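4. Connecting the Konano Backup Battery Unit

4.1 Before you begin

This section applies to units supplied by Tukusent with firmware 2 or later. Read it through once before starting work. All wiring on the supply side must be carried out by a licensed electrician.

Choose a location that is dry, shaded and level. Leave a clearance of 135 mm on each side of the cabinet and 760 mm in front of the door. Do not install the unit in a bedroom, a ceiling space or under a stairway.

CAUTION: The battery terminals are live at all times, including when the main switch is off. Remove rings and watches, and use insulated tools only.

4.2 Connection procedure

1. Turn the main switch to OFF and wait 10 minutes.
2. Remove the lower cover. Keep the four screws, as they are not a standard size.
3. Check both battery modules for dents, swelling or leaking fluid. A damaged module must not be connected.
4. Connect the negative cable, then the positive cable. Tighten each by hand before using the torque wrench supplied.
5. Plug the grey data cable into the port marked COMM.
6. Refit the lower cover and turn the main switch to ON.
7. Wait for the status light to change from amber to green.

Note – if the light stays amber for over 10 minutes, turn the unit off and repeat step 5. A loose data cable is the usual fault.

4.3 First charge

Allow the unit to charge fully before it is used to supply the household. Appliances may be used as normal from the mains during this time. Do not interrupt the first charge, as the capacity reading will be incorrect until a full cycle is completed.
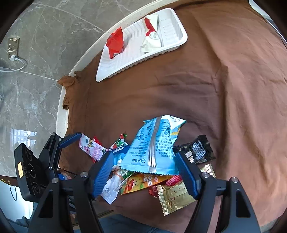
The capacity reading is shown on the display as a percentage. To reset it, hold the centre button until the word CAL appears, then release. The reset does not erase the event log.

CAUTION: Do not charge the unit below freezing. The controller will block charging in cold conditions and show code F2. Normal operation resumes once the modules have warmed.

4.4 Records

Enter the serial number of each module on the card inside the door and have the installer sign it. Warranty claims are handled by Kátia Godoy at the Pacheco service office.

Section revised 31 March 2025. Approved by Zuleica Rangel, Technical Publications.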